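From the packing side: life with the grippers

Úna Breathnach asked me to write something for this month's newsletter on how the automation is going at our end of the building, and I said yes before I remembered that I hate writing. So bear with me!

For anyone who works upstairs or over at the Mokholm site and hasn't been down lately, we've been part of the Wogan project since spring. Wogan is the name for the whole thing – the two arms on the sorting line, the software, and the hand-held grippers we use to show the arms what we want. I pack small parts for the Fistelier orders, mostly hinges and little bags of screws, and I've done it for 9 years. My hands know that job better than my head does. I was not thrilled to hear that a machine was going to learn it.

What I pictured was somebody from engineering standing behind me with a clipboard. What we got was a table in the old sample room and a gripper each. You hold it, you squeeze, the fingers close, and there's a camera on it that records the whole thing. You pick up a bag of screws with it and put it in the tray, then you do it again. Marta Antoniuk was the first one to get the hang of it, and she was so fast by the end of her first shift that Hatem Amrani had to ask her to slow down so the recordings would be usable. She has not let any of us forget this.

I was terrible at it. You don't realize how much you do with your thumb until you haven't got one. A bag of screws slides and folds over on itself, and my own fingers just deal with that, but with the gripper I had to think about where to grab it every single time. Hatem told me to come in from above and aim for the seam, and that helped a lot. I went home the first night with a sore wrist and dropped a fork at dinner, which my kids thought was hilarious. 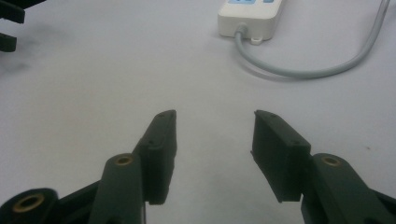

The business end of a gripper, fingers open, on the sample room table.

The fingertips are the part we argue about most. They're flat, blocky plastic pads, good on a box and not so good on anything floppy. Rogério Bragança from maintenance has been trying out different coverings with us, and the rubbery one he brought in October was the favorite until it started peeling. He's got another one coming. If you've ever wondered whether a person can have strong feelings about the tip of a plastic finger, come eat lunch with us.

So what has changed? The big one for me is the lifting. The arms took over the full trays at the end of the line, and each of us used to move 100 of those on a busy shift. My shoulder is grateful. Honeylyn Tan, who'd been on restricted duty since her surgery, is back on the line full time and looks after both arms on the early shift. She clears them when they stop, she decides when a tray needs a second look, and she's the one who noticed that they kept fumbling the blue-label bags (the Denano ones, with the slippery finish). That went straight into the next round of recordings, so there were 65 more tries with blue-label bags for each of us. Thanks, Honeylyn.

The small parts are still mostly ours. The arms can do the hinges well enough now, though they're slower than any of us, and they stop for reasons that are hard to guess when you're standing there at 7 in the morning with orders backing up. Screw bags are a coin toss. I've noticed I talk to the left arm. I don't talk to the right one, and I couldn't tell you why.

Some of it I like less. The line is quieter in the wrong way. There used to be four of us side by side and you could have a proper conversation, and now we're spread out, with one person by the arms and one in the sample room and the others down at the far bench. Marta and I have started taking our break together on purpose because otherwise we'd go a whole shift without talking. I brought this up at the last floor meeting and Úna wrote it down, and there's a plan to move the far bench closer once the electrician has been in. I'm going to keep asking until I see it happen.

And yes, people are worried about jobs. I am too, a bit. We've been told in writing that the packing team stays the size it is through next year, and that recording hours are paid at the trainer rate, which we had to push for and got. After next year I don't know. I'd like it if somebody came down and talked to us about that before it's decided, and I've said so to anyone who'll stand still long enough.

If you want to try a gripper yourself, the sample room is open during the afternoon break all through December. Ask for Hatem or me. Bring your own screws if you think you're better than Marta, and please put the gripper back on its charger when you're finished, whoever you are.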